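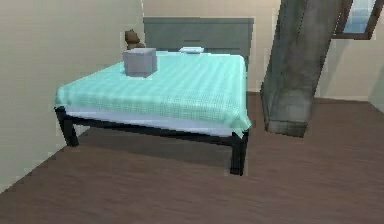 Dunmorrow: My mum's place in Erkthorpe has three beds made every morning and I still wouldn't hand the job to a machine. Fabric is the hard part. Has anyone seen one pull a blanket straight on a real bed, at home, without a technician beside it?

kettlefish
Re: Making beds, are we there yet?

No. Vacuuming, yes. Mowing, yes. Anything with cloth in it, no. I paid for a Jullska floor unit two years ago and it does what it says, but it stops dead at a sock.

tarp_and_rope
Re: Making beds, are we there yet?

I think you're both being a bit hard on it. Look at the job in the first post. The blanket is already on the bed, and the front right corner has bunched and is hanging lower than the rest. Lift the box off, put the bear somewhere, tug the corner, put them back. That's four moves. An arm on a wheeled base could do that in a simulator today.

kettlefish
Re: Making beds, are we there yet?

In a simulator, sure. Simulated cloth behaves itself. A doona doesn't.

Amarachi Mohammed
Re: Making beds, are we there yet?

I work on the packing side at Skuvel, so shop floor, not bedrooms. We have two arms putting cartons on pallets and they're good. 660 cartons on a normal shift, hardly a dropped one. Then in June we tried them on bagged rags and had to pull them off it by the Tuesday. A box has a flat lid and square sides, and the arm knows where it is. A bag of rags is a different shape every time you touch it.

So in that room I'd trust a machine with the grey box, probably the teddy, and I'd do the blanket myself.

Dunmorrow
Re: Making beds, are we there yet?

What about getting around the room? There's a great leaning pillar to the right of the bed.

Amarachi Mohammed
Re: Making beds, are we there yet?

The base of it is easy, it would show up on any map. The lean is what I'd watch. If the machine only scans at ankle height it will think the space above is clear and swing its elbow into the concrete. The floor between the bed and the pillar is open, so it could go in there, but I'd want the arm folded until it stopped.

tarp_and_rope
Re: Making beds, are we there yet?

Fair point on the scan height. I still say 88 per cent of what people call housework is picking a thing up and putting it down.

kettlefish
Re: Making beds, are we there yet?

Where does 88 come from?

tarp_and_rope
Re: Making beds, are we there yet?

My own house. I kept a list for 30 days.

bermudez_fan
Re: Making beds, are we there yet?

The Bermúdez kit my neighbour put together took 60 minutes to fold one load of tea towels. He was pleased with it. I'd have been done before the kettle boiled.

Dunmorrow
Re: Making beds, are we there yet?

Did it finish them all without help?

bermudez_fan
Re: Making beds, are we there yet?

He had to flatten two of them by hand. The rest it did on its own, and the colours were all mixed up in the pile.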